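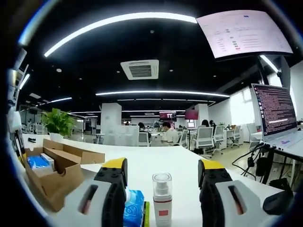 Saron Chala wrote that her office had been asked to send small supply parcels to staff at the Degefa site, each with tissues, a small carton and a spray. She wished to know the correct order of packing, and whether a spray could travel in the same box as paper goods.

**Jana Kleinschmidt**

The general practice is to place the largest soft item where it will hold the others in position. A wrapped pack of tissues serves well for this purpose. Narrow cartons should stand against a side wall, and the spray should lie at the far end with its cap fitted.

Whether a spray may be sent at all depends on the type. Aerosol cans are treated differently from pump bottles, and many carriers restrict them, particularly by air. Please check with your carrier before sealing the box – the label on the can will state whether the contents are flammable.
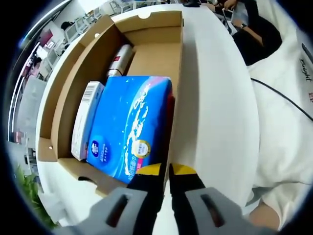 *Tissues, carton and spray can packed together in an open box.*

If there is space above the contents, fill it with crumpled paper before closing the flaps. Staff should be able to lift the sealed box without hearing anything move.

**Skernari**

We use plastic bags for everything and have had no complaints.

**Ivum**

Further to the reply from Jana Kleinschmidt, I would recommend that pump bottles be placed in a sealed bag of their own. Our mailroom at Jakuscombe sent 214 parcels in October and 4 were returned with damp tissues. Boxes with punched holes or notches should be taped over at those points if they are to be stored before collection.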